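**Sticker decorating** is the habit of dressing up a plain surface, most often a door, a cabinet front, a suitcase or the lid of a box, with small adhesive pictures. It is a cheerful and inexpensive pastime, and one that people of every age seem to drift into sooner or later, often with a single sticker that looked a little lonely by itself.

## Surfaces

Smooth, painted surfaces are the kindest to work with, as stickers lie flat on them and usually peel away later without much of a fight. Pale colors such as cream are well loved for showing off darker cutouts. In the town of Lornau, where the yearly Nindelar craft fair is held each September, visitors are handed a blank board and may choose from 129 designs, and many of them happily stay all afternoon.

## Arrangement

Some decorators like tidy rows, while others prefer a loose scatter with plenty of open space left between the pieces (this is also the more forgiving way, should one go on a bit crooked). Handles are generally left clear. Subjects are mixed freely, so that animals, household things and bits of art history may all end up as neighbors. 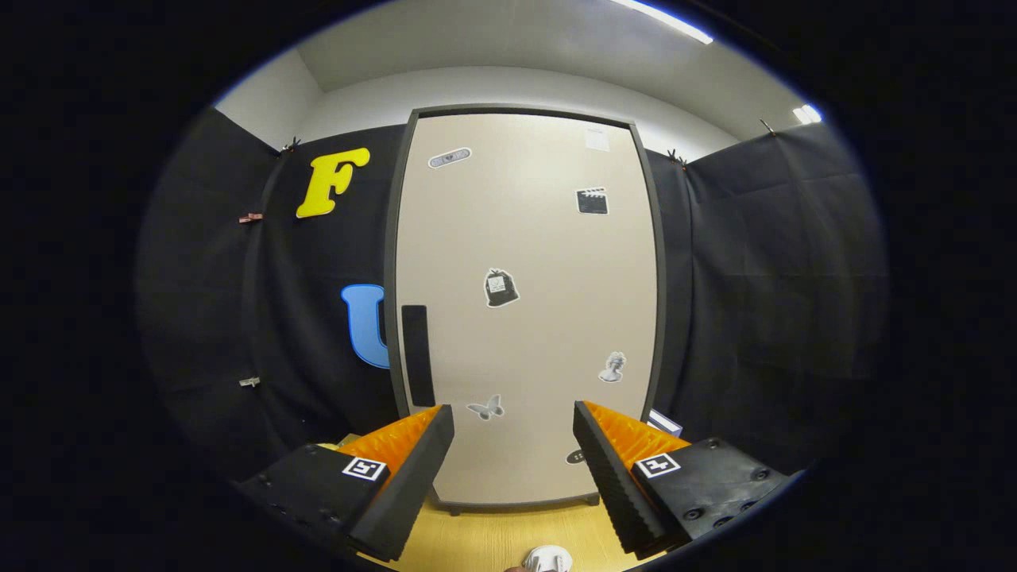
*A cream panel with a dark gray border, decorated with a butterfly, a classical bust, a clapperboard and other small stickers.*

## See also

- Scrapbooking
- Decoupage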